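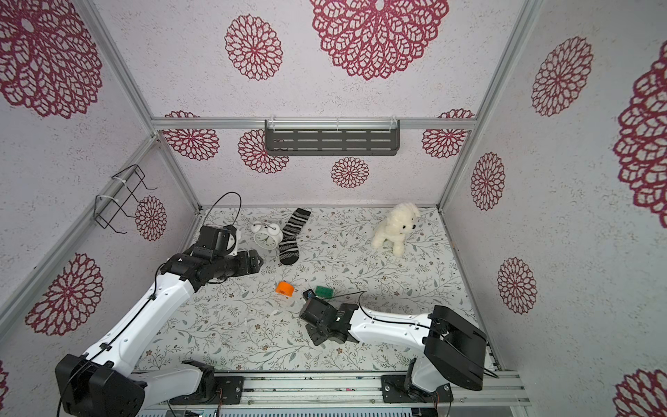

Cell 6 inspection, two-arm bench, Todach site
Date: 24 Jul 2020

1. Arm bases
Both on mounting plates, tied to the front rail. OK.

2. Shelf and wire rack
Held with cable ties. Acceptable for light parts — replace ties every 3 months.

3. Floor items
Clock on its side, sock next to it. Keep both clear of the left gripper's path. Small white fragment on mat: remove before next run.

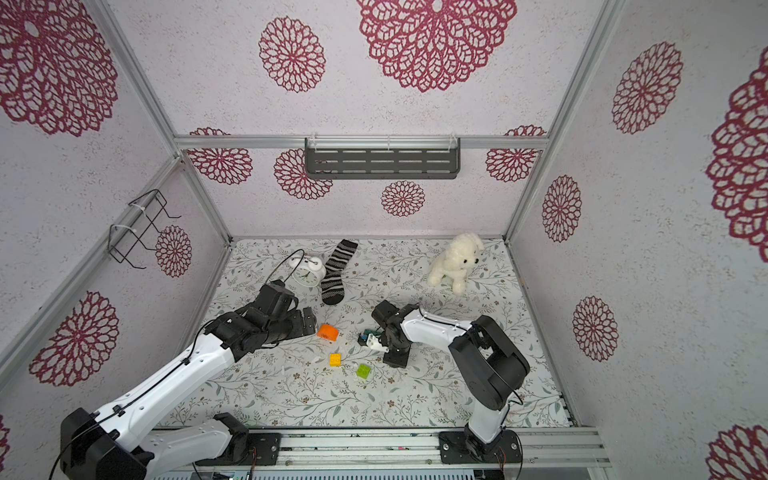 4. Cables
Check slack at full reach. Open, re-check in 14 days.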